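Flat work: laying out dark garments before the fold
Speaker notes, Apolline Pons
Thursday, second session after lunch. 16 minutes plus questions.

Opening. Name, then straight to the subject. Most of the room runs or supervises a folding table in a linen and garment service. Skip the company history. The Citach trial gets one mention near the end and nothing before that.

First point. The fold is the easy part. A garment laid out square will fold square with almost any method. A garment laid out with a twist in it carries the twist through every later step, and it shows on the shelf as a stack that leans. Layout is where the time goes and where the errors come from.

Second point. Black cloth. On a pale table the outline of a black garment is very easy to read. The inside of the outline is not. Seams, hems and a second layer slipped underneath all go to the same dark colour under flat overhead light. Staff check the edge, see a clean rectangle, and miss the doubled cloth inside it. Ask who in the room has moved to a low side lamp. Usually a few hands. Let one person speak, no more.

Pause here and let people look before talking again.

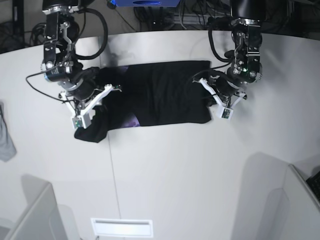
Volume 12

White tabletop, black garment, stretched out to something close to a rectangle. Draw attention to the left end, where the cloth is folded and bunched into a lump. Most of the layout is in reasonable shape and the piece still can't be folded from there. A lump at one end takes up length, so the centre line measured off the outline will sit in the wrong place. Fold on that line and one half comes up short.

Third point. Order of work. What we teach at Goossens:

Find the two ends before touching the middle.
Open any bunched end fully, down to a single clean edge.
Pull lengthwise, then across. Never on the diagonal, because knit cloth will hold a diagonal stretch for several minutes.
Smooth outward from the centre with a flat hand.
Check the corners last.

People want to smooth first. It feels productive. Smoothing over a bunched end presses creases into it, and then the end has to be opened anyway.

Fourth point. Table surface. Keep this short, it turned into an argument last time. A slick top lets cloth slide when one end is pulled, so the far end has to be held. A padded top grips the cloth but hides small ridges. We use a slick white top for dark garments and a padded grey one for whites and pastels. If asked about cost, the Dukon tops are a lease and I don't have the current rate.

Numbers. Citach trial, October. 1,049 garments through the table, all black, mixed sizes. The plan was 1,000 and the last cart ran over. Each piece was graded at the shelf as square or not square, with no middle grade. Of the faults we traced back, the largest group began at an end that had not been opened out. Collar and cuff faults came second. Do not give percentages from memory — the table is in the handout and people can read it there.

Limits of the trial. One site, one cloth weight, one colour. Nothing in it applies to fleece or to anything with a lining. Say this before someone else does.

Lint. Only if time allows. Black on white shows lint on the table as well as on the garment, so wipe the top between carts. Prudus rollers are fine, a damp cloth is cheaper.

Likely questions:
Pre-sorting by colour. Yes, do it, mainly for the lighting.
Folding boards. Useful once the garment is flat. They do nothing for a bunched end.
Training time. Two shifts for layout, less than one for the fold.

Finish on the order of work again, read out in full. Handouts are at the back, by the door.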